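Chapter 7
Heat in Small Spaces

Draft for class use, April 2020. Holloway course in kitchen basics.

Before you start: read the oven notes from chapter 6. Have a pencil handy. Answers to the warm-up are at the back.

Most home cooks learn on a full-size range. Fine. But a lot of people cook in one room, or a dorm, or a break room with one good outlet. So this chapter is about small ovens. How the heat moves, why the top burns first, what to do about it.

Three kinds of heat again, quickly. Radiant heat comes straight off the heating element. Convection is hot air moving around. Conduction is heat going from the pan into the food that touches it. All three happen at once in any oven. In a small one the radiant part is a bigger deal, the food sits so close to the element. An inch up or down changes dinner.

Preheating. Short, but don't skip it. The walls need to warm up as well as the air. Open the door and the air goes cold fast, the walls don't. That's why a warmed-up oven recovers and a cold one sulks.

Thin foods first. Sliced bread, ham, a tortilla. They heat through before the outside has time to dry, if you watch them. Thick foods need a lower rack and more patience, and maybe foil over the top for teh first half.
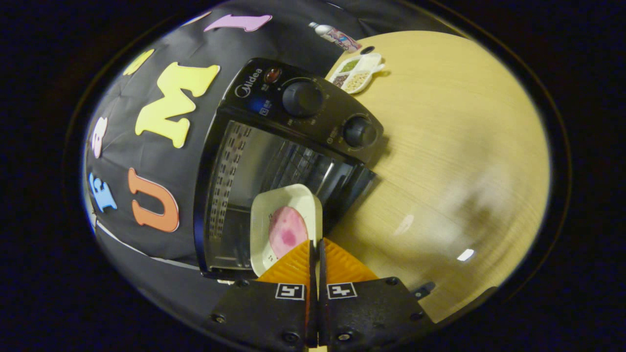
7.1 Reading the dial

Dials lie a little. The students at Mundach tested theirs with a cheap oven thermometer set in the middle of the rack, and the dial said 500 when the thermometer said 34 degrees less. Not a broken oven. Just a dial.

Do the same with yours. Set it, wait, read, write it down. Then do it at two lower settings. You now have a correction chart, tape it inside a cabinet door.

Things to look up before 7.2:
thermostat
element
cycling (on and off, you can hear the click)
carryover cooking

A word on pans. Dark ones soak up radiant heat, shiny ones bounce it back. Same batter, same time, differnt bottoms. We come back to this in 7.3 with the cookie test, so save one dark pan and one light one.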